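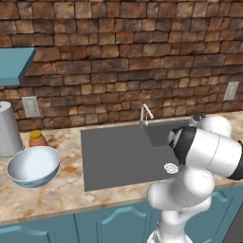
Choosing a gripper for household work was once a matter of ordering several and waiting for them to arrive. At the Skalton laboratory in Zedville, the first round of selection now takes place in simulation, in a set of kitchens built for the purpose. The laboratory spent the winter comparing two end effectors there, and its findings have begun to shape what the organization will buy.

The candidates differ in almost every respect. The Nyanda is a parallel-jaw gripper with flat pads, a short body and a simple open-and-close command. The Floka has three jointed fingers that close around an object and adapt to its shape. It is longer, heavier and considerably harder to model. Both were mounted on the same simulated arm and given the same tasks, most of them at or near the sink: lifting a bowl by its rim, moving a small jar with a lid, clearing the counter beside the basin.

The team ran 1,335 trials in all. Each trial began with the objects placed at slightly different positions and angles, and a run was stopped after 25 seconds whether or not the task was complete.

On the bowl, the Nyanda performed better than its makers' own literature had led the staff to expect. A thin rim suits a flat pad, and the short body allowed the wrist to stay low. The Floka tended to push the bowl away before its fingers had closed. Adjusting the approach angle by 18 degrees removed much of the problem, although the change had to be made separately for each starting position.

With the jar, the order was reversed. The three fingers settled around the body and held it upright through the whole move. The parallel jaws gripped firmly enough, but the jar often turned between the pads when the arm changed direction.

Reach proved to be a larger concern than grip. A kitchen sink sits low, with a faucet standing behind it and a wall close beyond, and the arm must fold at the elbow to bring its wrist over the basin. The extra length of the Floka used up space that the planner needed. In a number of runs the controller found no path at all and the arm remained where it was. These were recorded as failures of the arm and gripper together, a decision that caused some debate within the laboratory.

Camera placement was examined in the same series. A view from in front of the counter shows the workspace well until the arm leans in, at which point the wrist can hide the fingers completely. A second view, fixed to the wrist, restored the missing information but saw little of the surrounding counter. The laboratory has since adopted both views for all sink tasks.

Staff are careful about the limits of the exercise. Simulated contact is smoother than real contact, and a stone countertop in software has whatever friction it has been assigned. Soap and running water were left out entirely. Trials on a physical arm are planned for May, with the Nyanda to be tested first - largely on grounds of cost - and a shortened mount for the Floka now being drawn up.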